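蘑菇角收拾记，开一串慢慢发。手机打的，错别字别抓我

起因很土。找剪刀。找了一早上没找到，最后在一个装圣诞彩灯的袋子底下翻出来，旁边还有另一把剪刀。所以我是有剪刀的，一直有，就是没有放剪刀的地方

当场决定：整个角落重弄。地上的东西能上墙的全上墙，上不了墙的进盒子，进不了盒子的再说（再说的那堆后来最难搞，后面讲）

预算600块，含装饰。装饰必须含进去，不然我没有动力，我了解我自己

先说装饰。本来想刷纯白，显大显干净。看了两天白墙样板图，困。后来翻到Kırmızıgül那个系列，粉色的波浪边遮阳篷、白围栏、大头蘑菇，像小时候那种过家家的小卖部，立刻下单，没跟任何人商量

到货那天拆箱拆到晚上十一点。包装纸比东西多。卷着的东西全部有卷性，摊平，拿书压，书不够，上锅

压一晚上就行。有人说用吹风机，我试了一小块，边翘得更厉害，可能是我手重，反正我不推荐，你们自己看着办

底色选了浅蓝带小白点。选这个的理由：脏了看不太出来。真的，纯色墙一个手印能看一年，带点的墙手印混在点里就过去了

粉篷放最上面一圈，围栏放最下面一圈，中间随便种蘑菇。这个顺序是对的，先定上下，再填中间。我上一次弄走廊是先贴中间的大图，贴完上面的边对不上，斜着过去了，到现在每次进门都要歪头看一眼

走廊那个我不改了。太累了

蘑菇怎么摆想了很久。一开始想排整齐，大小大小大小，摆出来像早操队形。后来乱放，大的靠边靠角，小的往中间和远处塞，有的只露半个出来，就对了，像真的长在那。蘑菇哪有站队的

红的和粉的别全挤一边。我第一版右边全是红的，退两步看，右边好重，像那面墙在流鼻血。改了

好了装饰到此为止，说正经的，收纳

横杆是整件事的核心。后墙那根横的，东西全靠它。没有杆子之前我试过粘钩，粘钩的事我单独骂一条

粘钩：承重写得很大，贴上去第一天，好。第二天，好。第三天半夜啪一声，一篮子东西全下来，我以为进贼了。去看，钩子还在，是胶和墙面一起走的。白点点的墙皮撕掉一块，补在蘑菇后面，你们看不见的

（所以蘑菇还有一个用途，遮丑。买的时候多买一个，有用）

后来全换挂篮，挂在杆子上，墙不受力，想挪左挪右随手的事。篮子是Valtska的，一黑一白，不是故意配的，白的先买，再买的时候白的没货了

客服问我黑的行不行，我说行。装上看，黑的放正中间反而好，显眼，一伸手就知道在哪。白的挂左边墙上，退到后面去，放不常用的

现在进度就这样，刚弄完没摆拍，手套还在地上： 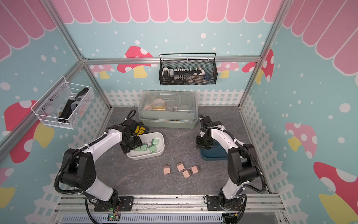

底下马上有条评论问，网篮的眼那么大，小东西不会漏吗，她家厨房挂了一个，回形针和皮筋天天往下掉，掉到灶台缝里，最后只能拿来放蒜。

会漏！回答这位姐妹，肯定会漏。所以我的原则是篮子里只放比网眼大的，小零碎一律进盒。你那个可以剪一块硬纸板垫底，或者买那种硅胶垫自己剪，我旧的那个就垫的牛奶盒，洗干净剪开，刚刚好，防水

放蒜也挺好的，通风。蒜放密封盒里会发芽，我试过，长得还挺旺

继续。中间黑篮子我放电的东西，带插头的、白的那一排，都搁里头。以前是趴在地上的，扫地的时候扫把勾一下，全拉出来。上墙之后地好扫多了，拖把可以一推到底

带电的东西上篮子有个注意的，别塞满，别拿布盖。热要散的。我看有人为了好看在篮子外面套一个小花布罩，很可爱，但是我不敢

也别挂在水边上。我这个角离水远才这么弄的，厨房卫生间的朋友别照抄

左边白篮子现在里头一个黑的，塑料膜还裹着一半没拆完。不是懒，是灰大，膜先留着。好吧也有点懒

后墙根底下那个透明盒，豆绿色的底，Skemow家的。透明这一点我要吹一万遍。以前迷信那种不透明的、颜色统一的、一排过去像杂志的盒子，买回来贴标签，标签写“杂物”。所有盒子都写“杂物”。等于没写

透明的隔着盖子能看见里头有一卷白的，有个黄的，一眼就知道不用打开。懒人只配用透明的，我说的懒人是我

缺点也说。透明的藏不住乱，里面乱外面就乱，强迫症会难受。还有会刮花，别用百洁布擦，用湿的软布，擦完晾着。我第一个就是百洁布擦的，擦成了磨砂

盖子要买能抬起一边的还是整个拿下来的？吵了很久这个问题（跟自己吵）。结论看你放哪。上方有篮子的地方，整个掀盖会撞到篮子，留够高度。我第一次摆的时候没量，盖子开一半就顶住了，篮子往上挪了一格

说到量。所有东西下单之前量三遍。我量了一遍，记在手背上，洗手洗掉了，然后凭印象买的。围栏那个凭印象买，短一截，又补一份，运费14块，比那截围栏还贵。疼

花费报一下，老有人私信问：挂篮加盒子加装饰加补的围栏，没超600。差点超，是因为我在付款页看到一个蘑菇小夜灯，忍了。先忍着

最划算的是挂篮，最不划算的是粘钩，粘钩花的钱我都不想写出来

胶这个事也有人问。换过两种，后来用Vedance那种可以揭的，揭的时候慢一点，平着往外拉，别往自己怀里扯。往怀里扯墙皮就跟着来了，别问

贴之前墙一定擦一遍，擦完等干透。我急，半干就上，左边有一片第二天鼓包，拿针扎个小眼把气挤出来，压一压，现在看不太出。不凑近看不出。别凑近

围栏怎么接缝：对着栅栏的竖条接，别在空当中间接。在竖条上接，缝就藏进竖条边上了。这条是我重贴一次换来的，送你们

转角最烦。墙角那里不要一整条硬拐过去，会鼓起来，像怀里揣了个东西。剪断，两边各贴各的，到角刚好碰上。粉篷的波浪边也是一样，在两个波浪中间凹进去的地方剪，最自然

波浪边高度要拉线。我没有水平尺，用手机那个，手机壳是鼓的，量出来歪的。拆了壳再量。写出来都觉得自己蠢

下午更新，吃完饭回来了

有人说这配色也太幼了吧大人的地方。嗯。我每天要在这块待很久的，看着灰的我会枯。地面已经是灰的石纹了，下面沉，上面再不粉一点，整个人往下坠

而且粉和浅蓝放一起其实不吵，吵的是红。红蘑菇是重点，重点不能多。你们要是怕，把红的全换粉的，马上安静

还有人要我列收纳的顺序，行，我想到哪写到哪：先清空，全部拿到床上（一定要放床上，不收完没法睡，逼自己）。然后按多久用一次分，不按种类分。按种类分是我踩过最大的坑

举例子，胶带。按种类分它该跟文具一起。可我每次用胶带都是打包的时候，跟文具没关系，跟纸箱、记号笔、剪刀有关系。那就把这几个放一块。拿一次全齐了

天天用的，放手一伸就到的地方。一周用的，放要弯一下腰的。一年用的，搬凳子也行。三年没用的，床上那堆，看着它，问问它

三年那堆里有：一个没有碗的碗盖。一把不知道开哪的钥匙。半管干掉的胶。说明书，机器早就没了。还有一根线，两头的接口我都不认识，但是不敢扔，你们懂的，扔了第二天就会需要

线我留着了。碗盖也留了（可能碗会回来）

再说那个“再说的那堆”。就是既不上墙也不进盒子的，尺寸怪的，软的，长的。手套就是典型。黄黑色那只，放篮子里占地方，放盒子里脏别的东西，所以老在地上

我试过夹子，夹在杆上，晃来晃去，像晾咸鱼。试过单独一个小盒，结果手套塞进去拿不出来，掏半天。现在打算钉一根矮一点的短杆专门搭手套，还没弄，弄好再发

有人出主意说放门后。我这没门后。下一位

120块以内能弄什么，这个也有好几个人问，学生党吧应该是。只买一根杆两个篮子，别的都不买。盒子用快递盒，里面垫一层干净纸，先用着，用一个月你就知道自己到底要多大的盒子，那时候再买不会错

装饰可以最后加，甚至不加。但我建议至少加一个蘑菇。心情是心情的价

也有人劝我上洞洞板。用过。好看是真好看，但挂钩配件是无底洞，买完板子才开始花钱，一个小架子一个小架子地加。而且我每次拿东西钩子跟着一起出来，再插回去，对不准孔，火大。篮子不会。篮子就是篮子

洞洞板适合东西少而且整齐的人。我不是

篮子也有毛病，会积灰，网丝上那种细细的绒。干的软刷子刷一下就掉，别用湿布先擦，湿布一抹变泥。先干后湿，记住

还有黑的比白的显灰，白的比黑的显油。自己选一个毛病

晚上又有人来问墙纸的点点会不会看久了眼花。不会，点小，稀。密的会。我在店里看过一款密的，盯一会儿觉得墙在动，赶紧走了

问挂篮提手要不要取下来的：别取，整篮端走的时候全靠它。我打扫都是整个端下来擦杆子，再端回去，一次都没翻过（说完摸了一下木头）

补一个忘了的。后墙根的盒子不要贴死墙，留一指宽，不然围栏那里潮气出不来，围栏底边会卷。我家那边夏天返潮，之前走廊的就是这么卷的，卷成一朵花

冬天没事，我是十一月弄的，干得很，胶也干得快。夏天弄的朋友多等一天

还有个纠结，盒子要不要再叠一个上去。地方是够的，但叠起来下面那个我就永远不会打开了，根据以往经验。宁可旁边空着，空着的地好扫

目前最满意的变化：找剪刀，三秒。我特意放下又拿了一遍，爽

目前最不满意：补围栏那一截跟原来的白差了一点点，一个偏暖一个偏冷。批次不一样。白天看得出，晚上开灯看不出。所以买装饰一次买够，宁多勿少，多的还能遮墙皮

链接不发了，评论里一直有人说我带货，没有，自己掏的钱，运费都是自己掏的，14块呢，我还在疼

短杆到了再更。蘑菇夜灯的事别劝我，已经在购物车里了

刚看见前面有个“再买”我打成在买还是哪条来着，找不到了，算了。先去把手套捡起来洗以下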